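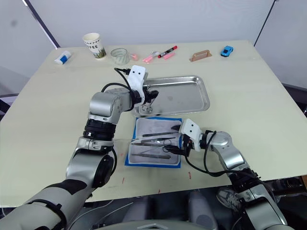

Shiny tray, blue-edged mat, four skinny metal tools. One of them is a pair of tweezers.

Learn > Body and Health > Small Tools, Big Jobs

We use cookies to remember which pages you liked. OK / Change settings

TRAYS, TWEEZERS AND CLOTHS: WHAT'S ALL THAT STUFF FOR?

Quick one today. It's Friday and we have letters to answer. This is question 1390 in the Treltis mailbag and it came from a whole class: why do doctors and vets put their tools in a metal tray? Why not a drawer, or a mug, like pens?

OK. Tray first.

Lots of hospital trays are stainless steel. Steel is mostly iron, with some other metals mixed in. One is called chromium. It makes a super thin skin on the outside that keeps rust away. Rust is rough and flaky, and germs love rough and flaky. Smooth metal is easy to wipe.

Now look at the corners. Rounded! Run your finger around the inside of a square box and you'll feel where the crumbs hide. In a round corner the crumbs come right out. The raised edge helps too. Tools are skinny and they roll. Edge stops them.

TWEEZERS

You may have some at home for splinters. Two thin arms joined at one end. Squeeze and the tips meet, let go and they spring open by themselves. In a hospital people often call them forceps (say it FOR-seps). Some have smooth tips, some have tiny ridges so slippery things dont slide out.

Why not just use fingers? Too fat, sorry. Also fingers have germs on them, even washed ones.

WHY LAY THEM OUT FLAT?

So you can see them all. Tools in a heap get tangled, and a sharp one might be underneath. Side by side, you can find what you want fast and spot if one is missing. People who look after tools count them before a job and again after. Same number both times? Good. Not the same? Everybody looks until it turns up.

CLOTHS AND MATS

A mat under the tools gives them something soft to lie on, so no clinking and no bent tips. Cloths are for covering and wrapping. Clean tools can get wrapped up in special cloth or paper before they're heated with steam, and the steam goes in through the tiny gaps. Germs can't get back in after, as long as the wrap stays dry and shut.

Lots of medical cloths are blue or green. Easier on the eyes under very bright lights then plain white.

And cloth is floppy! A tray stays where you put it. Cloth folds, slips, bunches up and goes everywhere. You have to pull it tight to get it straight. Grab a pillowcase and try.
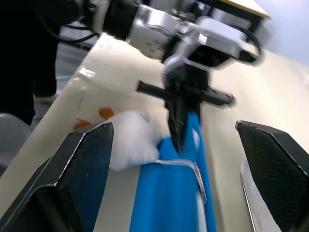 Huw Gape wants to know if you can fold a cloth with gloves on, because he tried it with winter mittens and it took him 7 minutes and the cloth still looked like a potato. Yes you can, Huw, but thin gloves work much better. Puffy ones make it hard to feel the edge.

TRY IT AT HOME

You need: a baking tray, a dish towel, 6 spoons, kitchen tweezers if a grown-up says yes.

Lay the towel flat. Spoons in a row, all pointing the same way. Close your eyes while a friend takes one. Open. Which is gone? Now do it again with the spoons in a heap. Much harder, right.

Then use the tweezers to move 40 grains of dry rice onto the tray. Slow hands win. Don't squeeze too hard or they ping off. (Sweep up after please.)

WORDS TO KNOW

Forceps: tweezers for medical jobs.
Sterile: no living germs on it at all.
Stainless: hard to rust. Not imposible, just hard.

Next time: why bandages stretch.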